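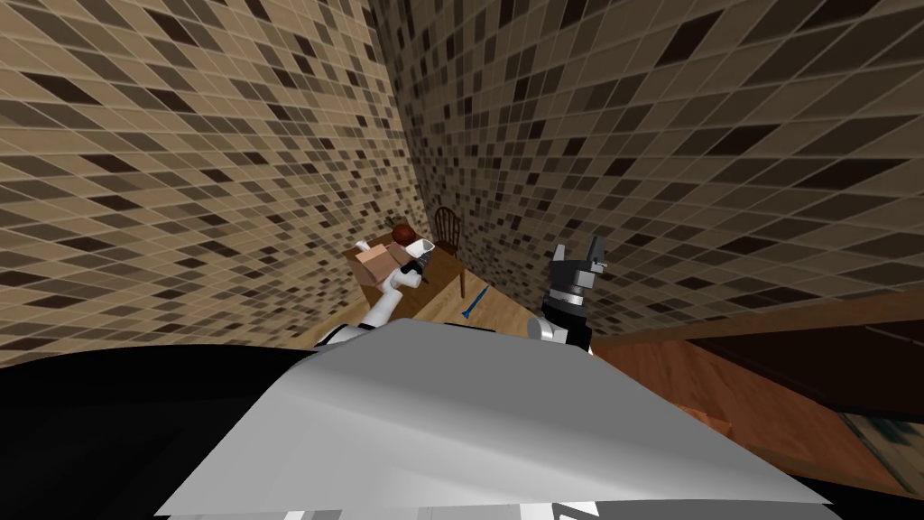
ok so the Brzozowska and Wistero thing. thread bc I have been up since 5 and my coffee is gone

for anyone just joining: she sings, he's the drummer from Nidura, they were a couple for two albums and then very suddenly were not. no statement. just the unfollow

now she's dropped from the June dates. poster went up Friday with her name on it, new poster this morning, no name. same font same colors, just a gap where she was

and the Pritex fan account (yes the one that got the tracklist right last year) says she pulled out herself. label says "scheduling." sure

what we know for real:
he was at her birthday dinner. she posted the cake. his hand is in the pic, the ring with the green stone, come on

what we dont know: literally everything else

people keep sending me the airport video. I've watched it. it's 2 people walking near each other with hoods up. could be my cousins

also the "secret wedding" post had 296 shares when I saw it and now its 1242 and there is still no source. not one. the source is a guy who says his sister does hair

my guess, and its a guess, put the pitchforks down: they're back together, she doesnt want to open for his band while thats happening, because every interview would be about it. I wouldnt either

the other theory is money. Nidura moved to bigger rooms and the opening slot fee stayed the same. someone in my replies says their old tour van driver told them this. filing under maybe

Sunday, March 31, 2024 and I am once again reading liner notes for clues. track 6 on the new one is called "Wistero." she named a SONG after him. his last name. and we're meant to think its over??

ok correction, someone with the actual vinyl says its track 7. still

refunds: if you bought for her, the venue page says email them before the show. I did, got an auto reply, will udpate if a human answers

some 300 of you followed since last night, hi, its mostly this and complaining about ticket fees

going to make toast. if she posts anything TAG ME

Contact | © 2024 | Back to top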